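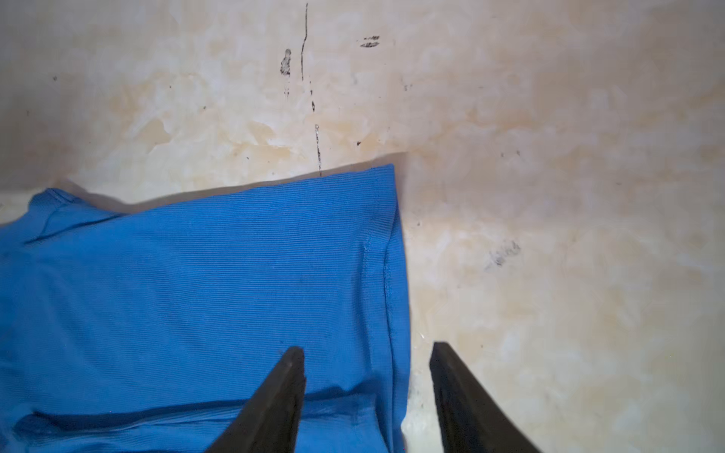 Step 3. Find the garment edge in the wrist view

By now the wrist camera should be streaming and the arm should be parked at the pre-grasp pose from Step 2. The next job is to get a clean edge line out of the color image, so the planner knows where to put the fingers.

Start with a saturation mask. A bright blue knit on a pale surface separates well on saturation alone, and it is faster than running the full segmentation model. Open the Marix config and set:

mask_channel: saturation
mask_threshold: 166
min_blob_area: 400

Marix drops any blob smaller than the area value. You need this if your table has dark marks or mottling. Small specks and streaks will otherwise come through as extra edges, and the line fit will jump between them.

Mask out the fingers too. They are always in the lower part of the view, and a black finger lying across the cloth cuts the mask in two. Run the finger calibration script once with the gripper open and save the result as finger_mask.png. If you change the fingertips, run it again.

Step 4. Pick the edge to grasp

The mask will give you several candidate edges. Galang scores each one on length, straightness and distance from the current gripper pose. For a first test, use the side edge that runs between the two fingers, with one finger over the cloth and the other over bare surface. The lateral move is short and the approach is easy to check by eye.

Ribbed fabric needs one extra setting. The ribs show up as fine parallel lines, and the edge detector will report them as real edges unless you blur first. A kernel of 7 works for most knits. Folds and creases are harder. A shadowed crease inside the garment can score nearly as high as the outer boundary, so turn on require_background. It rejects any edge that has cloth on both sides.

Step 5. Check before you close

Run the planner in preview mode:

galang plan --preview --edge side

Look at the overlay. The green line should follow the boundary and the grasp point should sit on it. If the line cuts across a turned-over corner, move the search window down and plan again. Jennylyn Talavera added a --window flag for this in the April release.

When the overlay looks right, set the approach speed to low and execute. The controller allows up to 2 retries, then stops and returns to the pre-grasp pose.

Known problems

Glare near the fabric edge makes the mask bleed outward. Lower the exposure before you touch the threshold.

White or cream garments do not work with the saturation mask. Use the depth method in Step 3b.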